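# Le bras de cuisine : trucs pour qu'il se tienne tranquille

Un bras robotisé, c'est comme un beau-frère qui aide à la vaisselle. Il y met du cœur, et il faut repasser derrière. Chez Denarer, on simule tout avant de toucher au vrai, ce qui coûte moins cher en assiettes.

**Le zéro d'abord.** Ramenez chaque axe à sa position de repos avant de toucher aux réglages. Le mien affichait l'erreur 1204 un matin sur deux. J'ai accusé le câble, puis le logiciel, puis Stella. J'avais sauté le zéro.

**Vitesse à 50 %** pour toute nouvelle trajectoire. Oui, c'est long. Faites-vous un café, mais pas à portée du bras.

**Les patins de la pince.** Chiffon doux, eau tiède, une goutte de liquide vaisselle. Jamais de dégraissant pour four : Stella Lyimo a essayé en février, elle en parle encore. On laisse sécher à l'air avant de remonter.

**La hauteur d'approche.** Elle se règle au-dessus de la vaisselle la plus haute, pas de la plus jolie. Je fais 3 passages à vide, puis je descends par petits crans.

**Le plan de travail.** Déclarez dans le modèle tout ce qui reste à demeure, grille-pain et bloc à couteaux compris. Surtout le bloc à couteaux.

**Les vis de la bride.** Un coup de clé tous les 7 jours, machine coupée. Si ça grince encore, notez à quel axe avant d'appeler, le dépanneur adore poser la question.
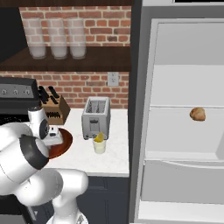

Même cuisine simulée, autre moment :

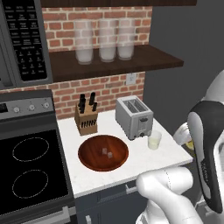
*Upendo Athumani*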